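Chapter 4
Surface Wear and Cleaning of Work Tables

4.1 Why surfaces matter

A work table is usually chosen for its size, its height and its price. The surface gets less attention, although it is the part that decides how long the table stays in use. A frame seldom fails in normal service. A top that has become hard to clean is often replaced while the legs and joints under it are still sound.

This chapter deals with matte tops in light colors. Gloss tops are treated in Chapter 5, and tops meant for wet work in Chapter 7. The methods given here apply to both fixed and folding tables.

Three terms are used throughout. A smudge is material left on the surface that can be lifted with a cloth. A scuff is a mark made by rubbing, in which material has been left behind, or the finish has been flattened, or both. A scratch is a groove in the finish itself. The terms are often mixed up in store records, and the mistake is costly. Scuffs that were written down as scratches account for many of the tops discarded too early.
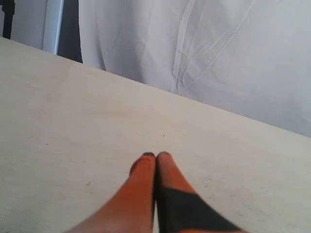
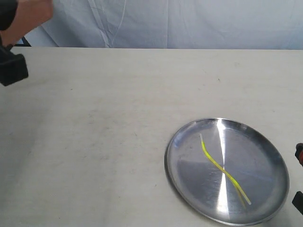

A matte finish scatters light in all directions. Small changes in height therefore show less than they would on gloss. The same roughness that hides scratches also holds dirt, and a matte top will look gray from trapped dirt long before the finish has worn through. Rubbing hard with a dry cloth makes the problem worse. It flattens the high points of the finish and leaves a shiny patch, and the patch can't be removed by cleaning.

4.2 The Firkthorpe records

Much of the material in this chapter comes from the records of the Firkthorpe furniture store, which lends tables to schools and meeting halls. The store holds more than 4,000 tables. Of these, 2,000 are the Perka model with a pale matte top, and most of the rest are the older Skurkden model, which has a darker top and a thicker edge.

Each table is inspected on return and graded by eye under a side lamp. The Perka tops reached the "clean before issue" grade after 17 loans on average, and the Skurkden tops after 18. The difference is too small to be useful. Color had a much larger effect on how often users complained – pale tops drew far more complaints at the same grade.

The Helmy scale, used for grading in the rest of this book, was drawn up from these inspections. It runs from 0 (as new) to 5 (finish worn through). Grades 1 and 2 can be brought back to 0 by washing alone. Grade 3 needs a mild abrasive paste, used once and rinsed off fully. Grades 4 and 5 can't be reversed without refinishing.

4.3 Sources of wear

Wear on a table top comes from sliding, from impact and from cleaning. Sliding is the most common source and is taken first.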